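Does a customs union mean no checks at all?

Prakash Shenoy
Trying to get my head round trade deals for a local debate thing in June. If two countries join a customs union do lorries just drive through? My mate says yes, no checks ever. Also is it the same as a free trade deal, people seem to use both.

Grażyna Grabowska
No, not the same. Free trade deal = low or no tariffs between members, each keeps its own tariffs for outsiders. Customs union = everyone charges outsiders the same.
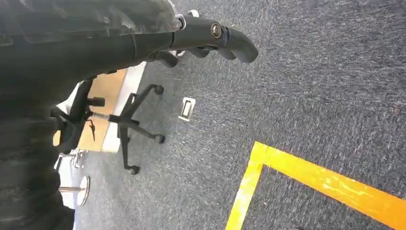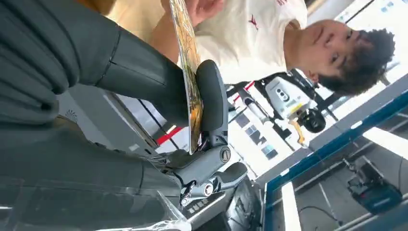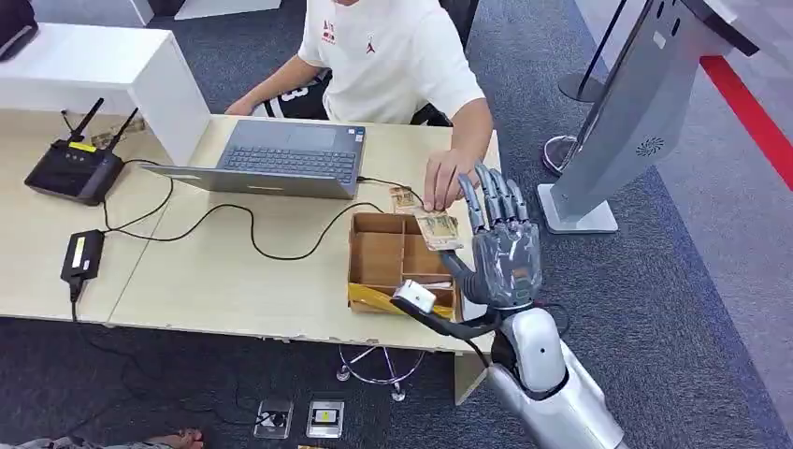
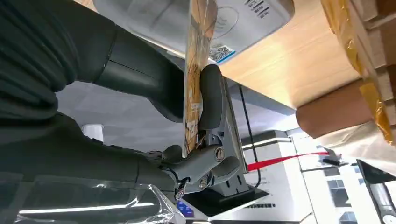
So say outside tariff is 8, all members charge 8. Means no need to prove where goods came from at the inside border. But food rules, VAT, safety stuff, thats seperate. Can still be checked. Your mate is half right.

Dinesh Pinto
depends on the country

Kamonchanok Ruangrit
What Grażyna said. Would add, members cant really do their own tariff deals with outsiders, that's usually what the row is about. Look up "rules of origin" before the debate, someone will bring it up.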